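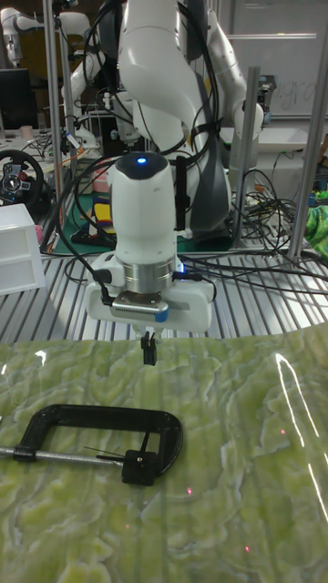
Figure 4. Arm at Station 2 with the gripper closed above the green sheet. The C-clamp lies at the left of the work surface.

4. Preparing the Station for a Practice Run

This section applies to all members of the Hendgate Student Robotics Club who have completed the safety briefing in Section 2. It covers the clamp pick-up task as set for the Vedon Cup. Members who have not yet been signed off may observe from behind the yellow line but may not operate the arm.

4.1 Before power is applied

1. Enter your name and the station number in the log.
2. Check that the emergency stop is within reach of the person who will be operating the arm.
3. Lay the green marbled sheet flat on the slatted table. Smooth out any folds toward the edges and tape down the corners.
4. Inspect the cable running down the wrist to the gripper. The connector must be fully seated, and the loop must have enough slack for a full turn of the wrist.
5. Keep cables on the table clear of the green sheet.

CAUTION: Do not pull on the wrist cable to test it. Report a loose connector to the lab supervisor, Andor Gál, and leave the station switched off.

4.2 Starting the arm

1. Switch on the controller and wait for the start-up screen to finish loading.
2. Open the Frade control program and select your team's profile.
3. Set the speed limit to 21 percent. Higher limits are reserved for scored runs.
4. Close the gripper fully, then move the arm to the hover position. The fingers should point straight down and stop a short distance above the sheet, as in Figure 4.
5. Hold the hover position for 60 seconds. If the arm drifts or makes an unusual noise, press the emergency stop and record the fault.

Note: The sheet is glossy and reflects the overhead lights. Teams using the Nutance vision module should run the glare calibration again whenever the sheet has been moved – the values saved from an earlier session will not carry over.

4.3 Placing the clamp

1. Confirm that the arm is paused before reaching into the work area.
2. Lay the C-clamp flat on the left side of the sheet with the opening of the frame facing left.
3. Leave the screw extended. The T-bar may rest at any angle, provided that it slides freely in its handle block.
4. Withdraw your hands, say "clear" aloud, and wait for the operator to repeat it.

CAUTION: The clamp must not be placed directly under the gripper. A finger that comes down on the metal screw can be bent out of line, and the club holds only one spare pair.

4.4 Running the task

1. Start the recording and then release the pause.
2. Guide the arm to the clamp, open the gripper, and take hold of the frame. Lifting by the T-bar is not permitted and scores no points.
3. Raise the clamp, hold it level, and return it to the sheet.
4. Return the arm to the hover position and stop the recording.

A practice run ends after 2000 recorded steps whether or not the clamp has been lifted. Unfinished runs are to be kept and labeled in the usual way.

Questions about scoring should be sent to the student captain, Andor Hajdu. The shutdown procedure is given in Section 5.

Section last revised 2020-11-07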